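Ticket 118
Queue: Cell safety and practice
Site: Uston
Station: Desk cell, drawer tasks
Raised by: Siv Söderlund
Opened: 11 June 2018
Severity: 3
Status: Closed, with one follow-up

Summary

Arm goes into protective stop when carrying an object past the right front corner of the desk with the drawer open. Does not occur with the drawer shut. Operator asks whether the force limit may be raised.

Reported behaviour

The task is pick from desktop, carry, place in drawer. The pick completes. The stop comes during the carry, before the hand is over the drawer. The pendant shows a zone violation and not a force event, so the force limit was the wrong place to look. The request to raise it was refused under Girnitach rule 4 (no limit is to be relaxed to clear a stop whose cause is unknown).

The operator had cleared the stop and resumed 6 times before raising the ticket. The rule allows one resume. After a second stop of the same kind the cell is to be left in hold and a ticket opened.

Checks, first pass

Zone file loaded: yes, correct name, old revision. The revision on the controller dated from May and had the drawer modelled as a fixed closed front. The current revision has two states, open and closed, selected by the task script.

Script: calls the open state by name. The old zone file has no such name, and the controller falls back to its default without a warning. The default is a keep-out volume covering the whole area in front of the desk. This accounts for the stop.

Drawer travel: measured, matches the drawing. Handle clearance to the lowest carry height is within the Dewulf margin, but not by much.

Grip: no slip recorded in the hand log for any of the stopped runs.

Desktop state at the carry step was looked at next, as the cell sheet requires the layout to be recorded along with the arm position.
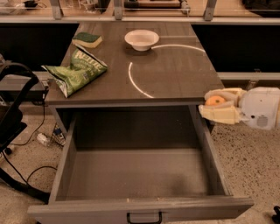 Ticket 118, carry step. Drawer fully open, fruit in the hand at the right front corner of the desk.

Findings on layout

1. The green snack bag hangs over the left edge of the desk. The cell sheet says all loose items are to lie wholly on the desktop. It played no part in the stop, which was on the other side, but it is a fault against the sheet and has been noted as such.

2. The office chair is within the cell boundary on the left. Chairs are to be moved behind the boundary before the arm is enabled. The chair is not in the zone model and the arm has no knowledge of it.

3. A black power cable lies across the floor under the desk, with a plug adapter and cords beside it. The practice note asks for cables to be clipped or routed behind the legs. Trip hazard for anyone reaching in to reset the drawer.

4. The drawer is empty, as it should be before a place. No action.

Reply from operator

Siv Söderlund writes that the chair had been used for the previous task and the sheet on the wall does not mention chairs. Checked. This is correct. The wall sheet is an older print, and the chair rule is only in the version held by Grosilik. The finding stands against the cell and not against the operator.

She also asks whether the hand should be opened by hand after a stop so that the object can be taken out. No. Leave the object in the grip, put the cell in hold, and release from the pendant with the arm at low speed. Pulling fruit out of closed fingers loads the finger joints in a direction they are not rated for — and it puts a hand inside the zone.

Actions taken

Current zone file loaded and checksum compared with the master copy.

Script changed to halt at start-up if a named drawer state is missing from the zone file. A silent fall-back to default is no longer accepted on this cell.

Bag moved in from the edge. Chair moved out of the boundary. Cable clipped to the rear leg.

Wall sheet replaced with the current print. Old one destroyed.

Retest

Carry and place run with the drawer open at reduced speed, then at task speed. No stop. Repeated with the drawer shut to confirm that the keep-out still acts: arm halted ahead of the drawer front as intended.

Force limit unchanged throughout.

Follow-up

The handle clearance is to be measured again with the largest item in the set. If it falls below the Dewulf margin the carry height goes up, and the zone file will need a new revision. Separate ticket to be opened under the same queue, assigned to Söderlund.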